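Looking after your hand-held gripper
Tips from Raed Matar's workbench

I love these little tools, and a few minutes of care keeps them gripping like new!

Wipe the pads first. A barely damp cloth lifts skin oil and lint, and you'll feel the difference on the very next pick – beads stop sliding right away. Let the pads air dry with the jaws open.

Next, check the pins. Wiggle each jaw gently, and if one side feels looser, snug it up a little at a time. I do mine every 200 picks.

Then try it on small stuff. Bangles, earrings and strings of beads on a woven cloth make a great test, with a plastic basket to drop them in.
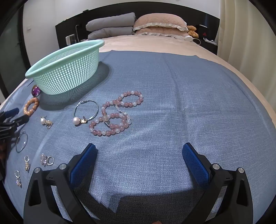
Can I oil the pins?
One tiny drop of light oil per pin is plenty, wiped off well so none creeps onto the pads.

Store it with the jaws open, away from the heater.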